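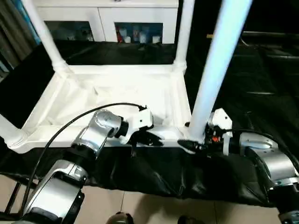 Rewatching Molville, and the ending I used to hate

So I've finished Molville again. All 19 episodes, start to finish, mostly after ten at night when I should have been asleep, and I've come out the other end a bit puffy round the eyes and with opinions. You've been warned.

If you never saw it, the quick version is this. Molville is a small coastal town where the tide goes out one morning and doesn't come back in. The harbour's dry, the boats are all lying on their sides, and everyone stands about on the sea wall in their coats waiting for somebody to tell them what's happened. Then they go home and have their tea. The rest of the show is what they do with themselves after that, and it's lovely and slow and occasionally so annoying that I shouted at it.

I watched it the first time round when it was new, one episode a week, and I was obsessed. I had theories. I had a notebook (I still have the notebook, I got it down off the top of the wardrobe for this). Looking through it now is like reading the diary of a much more energetic person. There's a page where I'd drawn the whole harbour from above and tried to work out where the lifeboat station would have to be for the shadows to make sense. There's a page that just says BELL?? and is underlined so hard it went through to the next sheet. I've no idea what I thought the bell was going to turn into. It's a bell.

And then the last episode went out and I was furious. I wasn't the only one! The recap on the forum I used to read had 1,596 comments under it by the following evening, and I'd say most of them were people typing in capitals. We never found out where the sea went. We'd been promised, or we felt we'd been promised, and instead we got the harbourmaster painting the inside of her porch.

What I'd forgotten is how early the show tells you what it's up to. There's a bit in the second episode where the boy from the chip shop asks the science teacher what happened to the water, and she starts on this long answer, really confident, with her hands going, and the sound of a van reversing comes in over the top so you can't hear a word. When I was watching week to week I took that as a clue. I went back and turned the subtitles on to see if they'd give it away. (They said: van reversing.) This time I laughed out loud, it's a joke, it's obviously a joke, and it's on exactly the sort of person who'd turn the subtitles on.

Anyway. The thing that set me off rewatching is that Goh has got it now, both series, and it's been sitting there on the front page since July looking at me. I'm not going to go on about Goh too much but I will say that the skipping business drives me up the wall. It leaps past the opening titles unless you lunge for the remote, and the titles on Molville are different every week! The boats move! You lose a whole little story if you let it skip. It also squashes the credits into a corner while it tries to flog you a baking competition, and there's a song over the credits of the fifth one that I'd have liked to hear the end of.

Right, series one. Still brilliant. I'd half expected it to have gone off, the way things do, and a few of the jumpers have, but the writing's as sharp as I remembered. The couple who run the boatyard are the best married couple I've seen on telly, full stop. They hardly ever talk about anything that matters. They talk about whether the van needs looking at and who used the last of the varnish, and by about the fourth episode you know everything there is to know about the pair of them. There's a row over a sandwich that I had to pause so I could go and stand in the kitchen for a minute.

I'd also completely misremembered the vicar. In my head he was in it all the way through and was a bit sinister. He's in two episodes. He's perfectly nice. I think I've mixed him up with the man from Desosbridge, which was the other thing everyone was watching back then, the one with the tunnel. I tried Desosbridge again last winter and didn't get far. It's the reverse of Molville in that it answers every question you've got and then a few you hadn't, and once I knew what was down the tunnel I didn't much want to go down there a second time. I know it's got its fans. My sister is one and we've agreed to leave it.

Series 2 is where it gets bumpy and I won't pretend it doesn't. You can feel them not being sure how long they've got. There's the whole stretch with the surveyors from Brirach, the big town inland, who turn up with their tripods and their matching waterproofs to measure the seabed, and for three episodes it becomes a sort of office comedy with mud. Some of it's funny. I liked the one who was scared of crabs. But the town goes quiet while they're about and you miss everybody. I remember the forum being dead certain that the Brirach lot were hiding the truth, and I was right in there with them, I had a double page on it. Watching it now they're just people on a work trip. They want their dinner paid for. They measure the seabed, they write down the measurements, they go home, and one of them leaves her good boots behind at the guest house and that's the last we see of her, although the boots stay on the step for the rest of the series. I'd never noticed the boots! They're in the background of nearly everything.

The music's worth a mention too. It's mostly accordion, which sounds dreadful written down, and it took me a while to clock that it gets played a tiny bit slower each time the main tune comes round. Or I think it does. I did try to check by humming one over the other and the dog left the room.

OK, the ending. I'm going to talk about it properly now, so if you've not seen it and you'd like to, go and do that and come back.

The last episode opens with the harbourmaster getting up early. She makes her flask, she goes down and unlocks the office, she fills in the tide table. She's been filling it in every single day, and we've seen her do it before, but they've never let us see what she writes. And now we do, and she's been putting in the times the tide would have been. High water, low water, in pencil, every day since it went. Then she locks up and goes home and paints the porch, a sort of duck-egg colour, and neighbours come past and chat to her about nothing much, and it gets dark. The very last thing is her washing out the brush under the tap. You can hear the water running in the sink for ages after the picture's gone.

Back then I thought that was a cheat. I wrote in the notebook, and I'm quoting, "is that IT". I thought they'd run out of ideas or money or both and had hoped we wouldn't notice. And perhaps they had! I've no inside knowledge. But I watched it the other night with the lights off and I was in bits from the flask onwards. I think when I was younger I assumed the question was where the sea had gone, and all the rest of it — the boatyard, the sandwich, the chip shop closing and opening again — was what they were filling the time with until they told us. These days I couldn't care less where it went. I want to know if she did a second coat.

I'm older than I was, obviously. I've also had a few things go and not come back in the years between, nothing I'll bore you with, and I know a bit more about carrying on filling in the form. I don't think the show's changed its mind about anything. I'd got it wrong, or I'd got it as right as I could at the time.

There are still things that bug me. The storm in the ninth one looks like somebody chucking a bucket at a window. The twins get dropped halfway through series 2 without so much as a wave. And I will never forgive whoever decided the chip shop boy should have a go at poetry, we hear a whole poem, all the verses, while he walks along the sea wall in the wind. I skipped it this time. Sorry. Well, I skipped it, felt guilty, went back and watched it, and it was as bad as I remembered.

If you fancy starting it, do the first two in one sitting, have a biscuit handy, and don't look anything up. The old forum's still there if you go hunting but it's locked now, so you can read us all losing our tempers and you can't join in. I found one of my own posts. It was very long and it was about the bell.

I'm having a week of nothing but quiz programmes now and then I might go back for that harbour drawing, I reckon I could get the lifeboat station right this time.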